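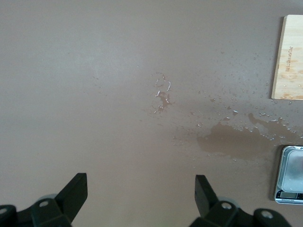
Tabletop with ring mark, puddle and droplets.

Date: 24/04/2018
Subject: Re: Painting a north-facing hallway

Hello all,

Replying to the question from earlier in April, quoted here so it's easy to follow:

> We have a long hallway with no window except the one at the north end.
> The walls are a cold gray now. I was thinking of plain white but my
> sister says it will look dingy. Also, is it worth paying for the
> Garrido paint or is the store brand fine? The hall is 264 inches long.

Your sister has a point. I did our hall in bright white and it looked blue until the lamps went on. I went over it with a warm off-white from Gometti called Grasel, and that has stayed. It reads as cream at night and close to white in the morning.

On the paint itself, I have used both. The Garrido covered in two coats over gray, and the store brand took three. I paid $140 for everything with the Garrido, including rollers and tape. If you count the extra can, the store brand saved me $14.
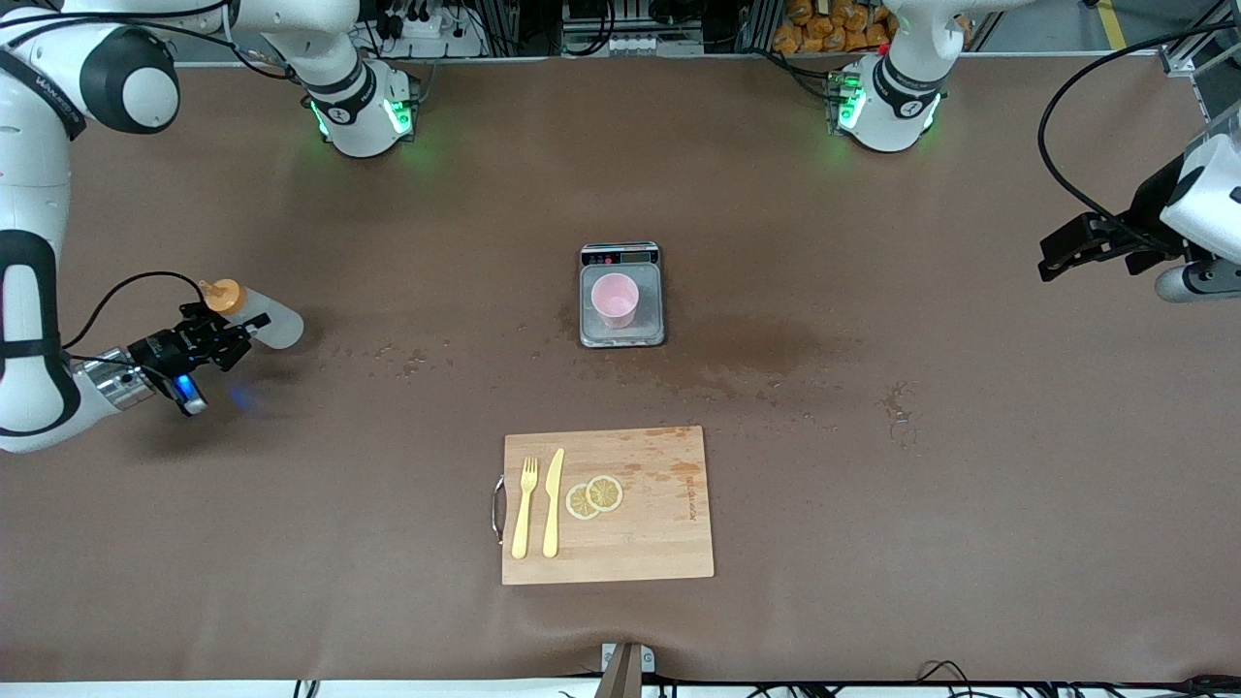
I would leave the ceiling white and paint the trim the same color as the walls, in satin. Dark trim breaks up a long hall and you end up looking at the door frames. A runner helps too – ours is 30 inches wide and stops short of the walls on both sides, so the floor still shows.

For light, I put in two wall lamps from Kenenden with warm bulbs. They are plain but they throw light up as well as down. One overhead fixture in the middle left both ends of our hall dark.

Buy a sample pot first and paint a piece of card, then move it along the wall at different times of day. The far end of the hall will look like a different color.

Does anyone have a good way to patch old picture hook holes in plaster? Mine keep showing through.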